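Why Does Ketchup Get Stuck, and Then Come Out All at Once?

by Qiuyue Yu

You know how it goes. You have a plate of chips in front of you, lovely and hot, and you tip up the ketchup and wait. Nothing. You wait a bit more. You give it a shake, and still nothing, and then you give it one really big thump and SPLAT, your chips have disappeared under a red puddle and somebody at the table is laughing at you (in my house it is usually my little brother).

So what is going on in there? Is ketchup a runny thing or a solid thing? Well, it's a bit of both, and that is what makes it such fun to think about.

Let's start with water. Water is easy. Tip a cup and out it runs, straight away, every time. Scientists call things that flow "fluids", and they have a good word for how thick a fluid is: viscosity. You say it like this: viss-KOSS-it-ee. Water has a low viscosity, so it rushes about. Honey has a high viscosity, so it takes its time, and golden syrup is much the same. But both of them will always get going in the end, even if you only tip the jar a little and go off to find your slippers.

Ketchup is different. It is made from tomatoes that have been cooked and squashed into tiny, tiny bits, all floating in water with some vinegar, sugar and salt. When the ketchup is left alone, those bits bump up against each other and get in a tangle, rather like a crowd of children all trying to go through the classroom door together. While they are jammed up like that, the ketchup behaves almost like a solid. You can make a little hill of it on your plate and the hill will stay there.

Now give it a push. The bits slip past each other, the tangle comes undone, and all of a sudden the ketchup is much thinner than it was before. Then you stop pushing and it thickens up again! There is a long name for this, "shear thinning". Shear is just a word for one layer sliding over another, as when you push the top of a pack of cards and leave the bottom where it is.

Paint does it too, which is handy, as it spreads nicely under the brush and then stays put on the wall. So does toothpaste, more or less. Have a look tomorrow morning when you brush your teeth and see how it sits up on the bristles.

Squeezy bottles are a clever answer to the ketchup problem. When you press the sides you are pushing on all the sauce inside, and it gets moving without any thumping. The pointed tip helps as well, because the sauce has to hurry through a narrow place. 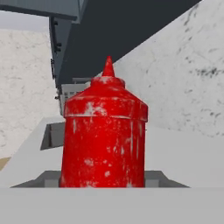
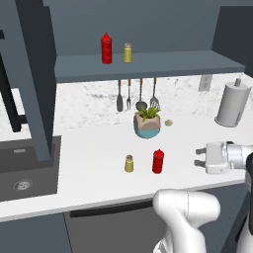
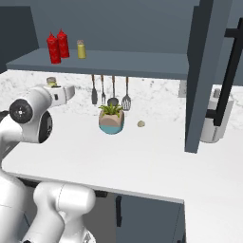 Red bottles with pointed tops.

Issue 1758, page 6

Try it yourself

You will need a spoonful of ketchup, a spoonful of honey, and a big plate. Ask a grown-up first, and put some newspaper down.

Put the two blobs side by side near one edge of the plate. Tilt the plate slowly, and watch which one sets off first. Now lay it flat again, stir the ketchup quickly with a teaspoon, and tilt the plate straight away. Did it move sooner this time? Draw what you saw, and do wash the plate up afterwards, please.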